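Ticket: Match stream drops at half-time, scoreboard overlay stuck
Opened: 1 April 2022
Reported by: Jarosław Cieślak
Product: Flelari match player, club package
Status: Resolved

Reported problem

We show our home league games to members through the Flelari player. During the last two fixtures in March the picture froze when the second half kicked off and the scoreboard stayed on the half-time score. Sound carried on as normal. Members who reloaded the page got the picture back, but the score was still wrong. We had 700 people watching the Bredevell game and plenty of them left.

What I tried before writing in

Restarted the encoder in the press box. No change.
Swapped the network cable and moved to the other wall socket. No change.
Dropped the bitrate from the usual setting. The picture looked worse and still froze.
Logged out of the scoreboard page on the tablet and back in. The clock started again but the goals did not update.
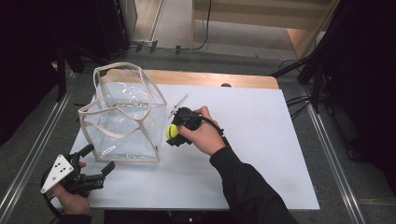
The Hudis game was the same, except that it froze a minute or so later. I kept the encoder log for that one and have attached it. It shows no dropped frames on our side, so I think the fault is further along.

Reply from support (Sakalauskas)

Thanks for the log. Your account is set to end a session after 600 seconds with no score update. Half-time is longer than that, so the player closes the session and opens a new one, and the tablet carries on sending to the old one. We have raised the limit to 1,000 seconds on your account. Please also update the tablet app before the next match – version 3 picks up the new session by itself.

Update from Jarosław Cieślak

App updated. Ran a full test with the under-18s friendly, including a proper half-time break. Picture held, and both second-half goals showed on the overlay straight away. Happy for this to be closed.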